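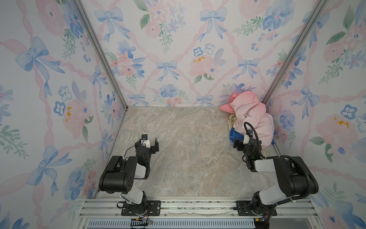
Two-arm laundry cell, clothes in the back corner

Skisthorpe Makers forum > Reviews and Buying Advice

gnolte_53
Has anyone here looked hard at the Landeck two-arm kit? Rieger is selling it as a "laundry-ready" package: two arms, wrist cameras, the rail and a year of their Asis software plan. They want 800 for the plan alone, on top of the hardware. I've read the brochure twice and still can't find how many garments it handles in an hour, or what happens when it grabs two at once.
Gisela Nolte

beltdrive
The arms look decent to me. Simple parallel grippers, bolted to ordinary extrusion, so you could swap bits yourself. I'd buy the hardware and skip the plan.
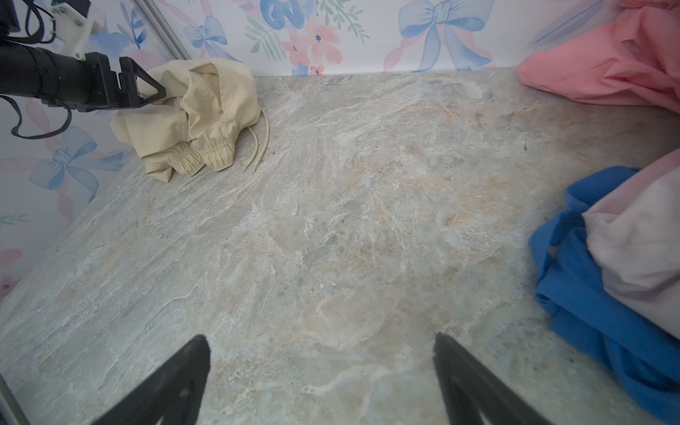
Skisthorpe Makers — Home Automation Group

oldspindle
Drawstrings are my problem with it. Look at those two cords trailing off the beige thing. Anybody can pick up a fat sweatshirt. Ask Rieger for a run with cords, cuffs and thin knits, no edits, and see how long the reply takes. I asked in March.

beltdrive
@oldspindle That's a bit harsh. A loose heap is a fair test, and a harder one than the flat towels most sellers use.

oldspindle
Fair for a pickup test, sure. The word in the brochure is "laundry."

gnolte_53
My sister Elfriede runs a small alterations shop and would be the one using it. She doesn't care about folding. She wants things pulled apart and put in the right bin. Would you trust it with that?

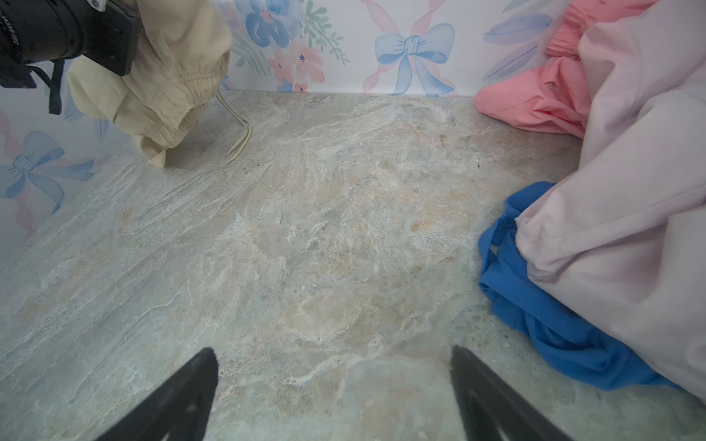 Wrist view, blue knit and pale pink cloth at right

tinplate
For sorting, maybe — if her stuff is this colorful. Royal blue against pale pink is easy. The cream piece on that pale marble pattern is what I'd worry about. Ask for a trial with 20 of her own pieces, mostly white and gray, on her own table.

beltdrive
Agree on the trial. Disagree that color is the hard part, I think it's the overlap. The blue is tucked right in under the pink there.

gnolte_53
OK, I'll ask for the trial and leave the plan out of the order for now. If they say the arms won't run without it, I'm out.

oldspindle
Get that answer in writing.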